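## Part 4: Setting up the toy bin

I've been running the toy corner at the Kallthorpe play library long enough to have opinions about bins, so bear with me. This part of the guide covers the big gray bin, meaning what goes in it, how full it gets, and how to keep it from turning into a gravel pit of bricks. If you came straight here from the shelf labels, great, you didn't miss much. The shelves are easy. The bin is where people get stuck!

### What you need

- One large open-top bin with a flat floor (mine is gray and it has seen some things)
- A soft cloth and a bowl of warm water with a squirt of dish soap
- The Neagu checklist from the back of this guide
- A small tray for strays

### Steps

1. **Pick the spot first.** Once the bin is loaded you won't want to drag it. I like it with the low wall toward whoever is going to be reaching in, and the tall side at the back. Toys that get tossed (and they will get tossed) hit the tall side and drop back in.

2. **Empty it completely.** Yes, even the corners. Tip everything onto a blanket and pull out anything that belongs in another set. Puzzle pieces go back to Nitard, which is what we call the puzzle cabinet. Don't ask me why, the name was on the door when I got there.

3. **Wipe it down.** Soapy cloth, then a plain damp cloth, then let it air out. Scuffs and dark scratches on the walls are fine, so don't wear yourself out on them. I once spent a whole August afternoon scrubbing at marks that were in the surface for good, and all I got was a sore wrist.

> **Caution:** No scouring pads and no bleach. You'll put fresh scratches in the walls, and the next round of cleaning gets harder.

4. **Put in a small mix.** This is the step I'd underline twice. We own 283 loose toys at last inventory and I used to dump in as many as would fit, which meant nobody could find a thing and the good stuff sank to the bottom. Now I keep it to a handful at a time. Go for bright colors and shapes that are easy to tell apart, like one of those long blue bricks with the raised bumps, something purple, and so on from there. On a gray floor the colors really pop, and you can spot what you want without digging.

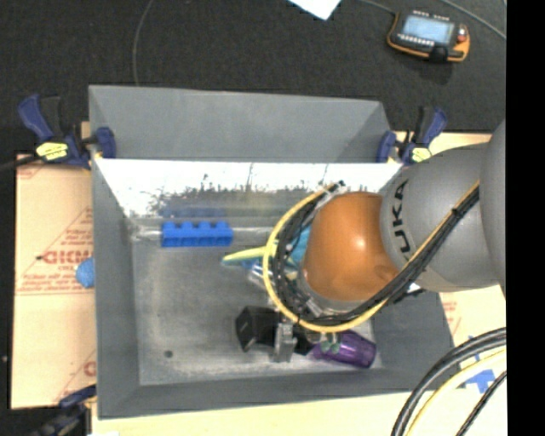 5. **Spread things out.** Give the toys a little room between them. Long pieces can lie near a wall, but don't wedge them into a corner where fingers can't get behind them.

6. **Check from the near side.** Crouch down, look over the low wall, and reach for the piece farthest away. If you have to climb halfway in, the bin is too deep for your group, and you should go back to step 1 and try the shallower one (Cider, on the bottom rack).

7. **Swap the mix.** I change mine every 4 days. Put the old batch back in storage *before* you bring out the new one, or you'll end up with both in there and have to sort it all over again.

### Notes

- A brick and its reflection can look like two bricks when the light hits the wall just right. I've reached for the wrong one more than once!
- Strays go on the small tray, and the tray gets emptied at closing.
- Soft toys don't belong in this bin. They have their own basket, covered in Part 5.
- If a piece is cracked, pull it right away and write it on the Neagu checklist. Replacement bricks are in the drawer marked 110, under the spare lids.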